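Foro Millisero > Automatización > Compras y presupuestos
Tema: ¿Una pinza o dos para empezar con ropa?

tecla_rota
6 de marzo de 2021
¡Hola a todos! Estoy cerrando el presupuesto para doblar ropa sobre una cama y tengo 1.000 euros, ni uno más. La pinza de Trarard me sale por 875 con las almohadillas azules incluidas, pero ya me veo pagando recambios y envío aparte... 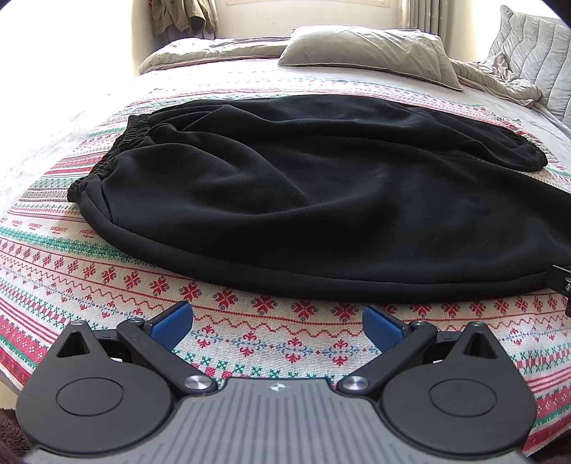 Pantalón de chándal negro sobre la manta, pinza abierta.

margaux_riviere
Yo guardaría 100 para almohadillas, sin dudarlo. Con tela gruesa las mías de Besnard llegaron a julio y gracias.

pasoapaso
No estoy de acuerdo – con 60 tienes para un juego y te sobra. Lo que yo miraría es la apertura, que una cintura elástica fruncida abulta lo suyo (y un puño también).

tecla_rota
Vale, apunto 60 y dejo un pellizco para el envío. Lo de la apertura me preocupa más con los puños, la verdad, porque quiero empezar a cogerlo por ahí. 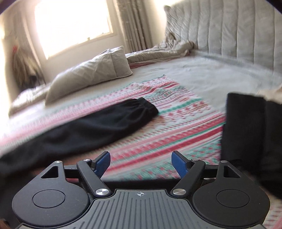 Zachary Morin
Pues yo esperaría y compraría dos de golpe. Con una sola vas a estirar perneras toda la tarde, y en Burncombe hacen precio por pareja si lo pides por correo.

pasoapaso
¿Dos con 1.000 euros? Ni con descuento, hombre.

tecla_rota
Les escribo igual y os cuento qué me responden.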